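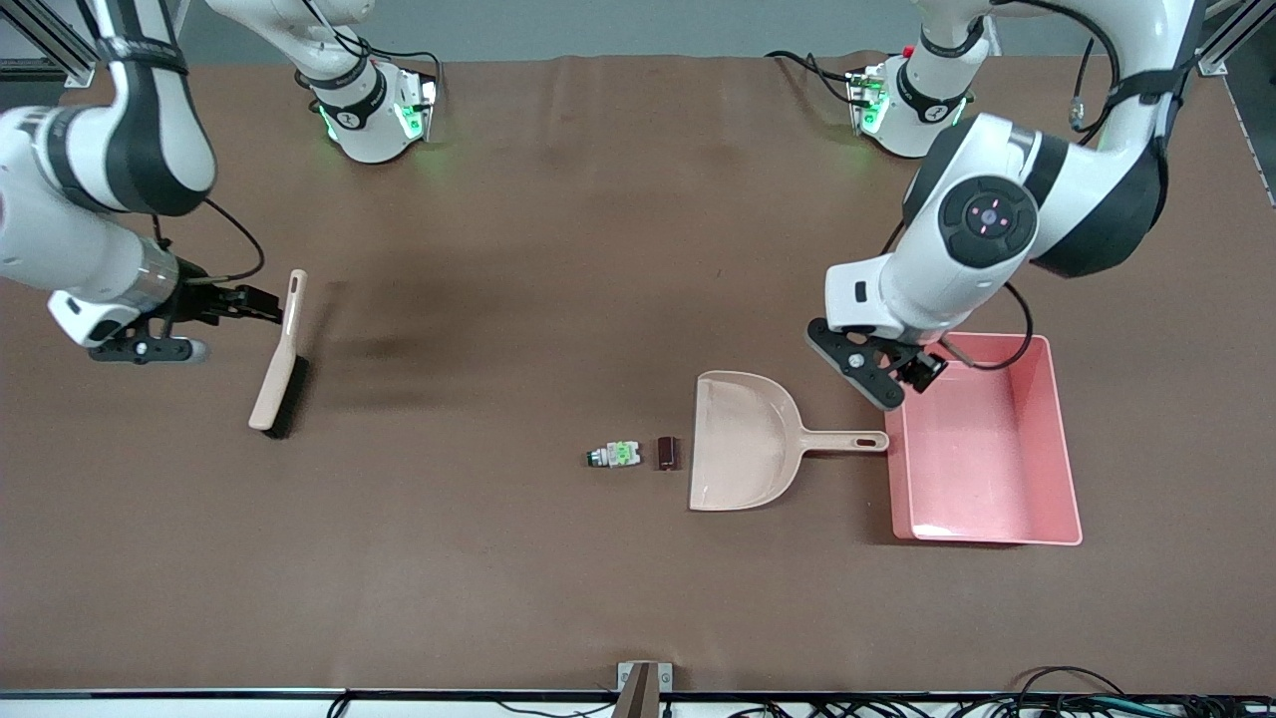 Bimanual sweep task: left arm lags right arm by a growing offset during policy playback

Posted by Heiðrún Kvaran in Control and Planning
Tags: bimanual, timing, action chunks, Drornelov

Our laboratory is evaluating a learned policy for a small cleanup task on a two-arm table. The right arm holds a hand brush and sweeps small parts into a dustpan. The left arm is then expected to take the dustpan and empty it into a pink bin. The policy runs under Drornelov, with both arms commanded from a single process.

The model outputs action chunks at a fixed rate, and the arm drivers interpolate to 200 Hz. At the start of an episode the two arms are aligned. Over the course of the episode the left arm falls behind. The logs from the last run show an offset of 216 ms at the point where the left gripper should close on the dustpan handle, and by then the right arm has already begun its retreat. The recorded demonstrations show no such offset when replayed directly from file.

The following has been checked:

Network load is low and both drivers report no dropped packets.
Exchanging the two driver threads moves the lag to the right arm.
Reducing the chunk length makes the problem smaller but does not remove it.

Is there a supported way to keep both arms on one clock during policy playback, or should the interpolation be moved out of the drivers?

3 replies

Preben Vestergaard

The second check is the informative one. If the lag follows the thread, the arm hardware may be set aside for the present.

In the default configuration, each driver thread starts its interpolation clock when it receives a chunk, and the threads are served in order. The second thread therefore starts a little late on every chunk. If the queue policy is set to "append", the late start is never recovered and the delays add up. Replay from file is not affected, as the whole trajectory is sent as one chunk.

I recommend the following changes:

1. Stamp every chunk with an absolute start time, taken once in the policy process, and send the same stamp to both drivers.
2. Set the queue policy to "replace from stamp". Samples whose time has passed are then discarded instead of being played late.
3. Place the start time far enough ahead to cover inference. The policy process should log a warning whenever a chunk arrives after its own stamp.

Please note that item 2 may produce a step in the commanded position if inference is slow. A short blend over the first 7 samples of each chunk has been sufficient on our table. The blend should be applied in joint space, and the gripper command should be excluded from it. A blended gripper command can loosen the hold on the brush.

There is no need to move the interpolation out of the drivers.

Gunnlaugur Nørgaard

We had a lag like this and it was the USB hub. I would try another hub first.

Hjalti Hafþórsson

I agree with Preben Vestergaard on the cause. Two additions may be of use.

First, the camera stamps should be reviewed at the same time. If the observation is stamped on arrival and the actions are stamped in absolute time, the policy will act on images that are older than it believes. This does not appear as a lag between the arms. It appears as a brush stroke that begins in the wrong place, which is easily mistaken for a perception fault.

Second, consistent stamps do not guarantee a safe handover. Where one arm must wait for the other, we add a gate in the task layer - the left arm may not close on the handle until the right arm reports that the stroke is finished. Our gate has a timeout of 2000 ms, after which both arms hold position and the episode is marked for review. The gate needs to pause both queues together. Pausing only one of them will bring back the original fault.

Heiðrún Kvaran, comment on the reply by Preben Vestergaard

Thank you. The queue policy was indeed set to "append" in our configuration file. With shared stamps and "replace from stamp", the offset stays within one driver cycle for the full episode. The hub was not changed. We have not yet added the gate and will open a separate thread if it raises further questions.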